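My summer clothes go up in October

Every year I tell myself I will write this post at the right time, and every year I write it too late. It is November 2025 already, the heating is on, and only now the last of my summer things went into the box under the bed. My sister asked me to write down how I do it, because she lost two good dresses to yellow stains last winter. So this one is for her, and for anybody else who has a small apartment and two different seasons.

When I moved to Zandarville I had one suitcase, and the question of storage did not exist. I wore everything all year and put a sweater on top. Now I have been here five years and the closet in my bedroom is the width of one person standing sideways. The landlord calls it a walk-in. You can walk in, this is true, but then you must walk out backwards.

In my parents' house the changing of the clothes was a big day. My mother opened the metal trunk, and the whole room smelled of dried neem leaves for a week. We children had to try on everything from the last year, and what was too short went to the cousins. I hated it then. Standing in wool in the warm weather, with my mother turning me around by the shoulders! Now I do the same thing alone, with the radio, and I find it quite pleasant.

The first rule I learned from her is that nothing goes to storage dirty, even if it looks clean. Sweat and perfume do not show in the fall, but they show in the spring. White cotton is the worst for this. I wash all the whites together, without softener, and I rinse one time more than the machine wants to. For the collars I use plain dish soap and an old toothbrush. I have tried the expensive stain powder also, and on my clothes I could not see a difference, so I went back to the dish soap.

Then everything must be dry. I mean more dry than you think. A seam or an elastic waist stays damp long after the rest of the cloth feels ready, and if you close the lid on it you will have a smell in April that no second washing removes fully. I leave my things one more night on the rack in the hallway after they feel dry to my hand. My neighbor Wissam Nimri thinks this is too much, but he keeps his shirts on the chair all year, so I do not take his advice.

The next part is the folding, and I am slow with it. Shirts and pants I can do while I watch something. Skirts with a lot of cloth in them I need to put down flat first and smooth with the hands, or they become a ball.
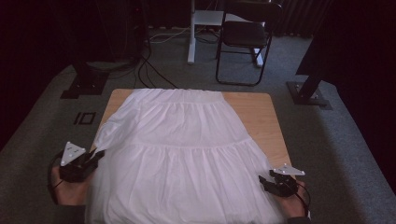 A white tiered skirt takes most of the table.

For a long skirt, I bring the two sides to the middle until it is a strip as wide as the waist, and then I roll it from the bottom up. My mother folded hers in a square, and in spring there was a cross pressed in the front. Rolling leaves softer marks, and a few hours on a hanger in the bathroom will take out most of them.

Between the white things I put tissue paper, the plain kind without color. One year I used the pretty pink paper from a gift, and I will not tell you more about that year.

About the boxes. I had plastic ones in the beginning, and they are fine if your room is dry. Mine is not, it has one outside wall that gets cold, so I changed to cotton storage bags from a small shop, Drikeo, near the bus station. They close with a zipper and they breathe a little. The man there, Kiran Kandpal, sold me three and then told me to come back for the fourth only if I really needed it. I did not need it. This is a strange way to run a shop, but I have bought all my hangers from him after that.

I do not use mothballs. The smell gives me a headache and it goes into everything. I use cedar blocks, and I sand them a little each fall when the smell becomes weak. My aunt swears by cloves in a small cloth bag - I tried it, it was nice, but my linen pants smelled like rice pudding until June.

One more thing, which I started only last year. I write a paper list of what is in every bag and put it in the pocket on the outside. Before, I used to open all of them in the first warm week to find one blouse, and then nothing went back in properly. On the list I write also what needs a repair. This fall it says: blue dress, button. Gray shorts, pocket has a hole. White blouse, ask at the tailor about the sleeve.

I should have fixed the button before I packed it, I know. The bag is closed now and the bed is standing on top of it, and the blue dress will have to wait for spring.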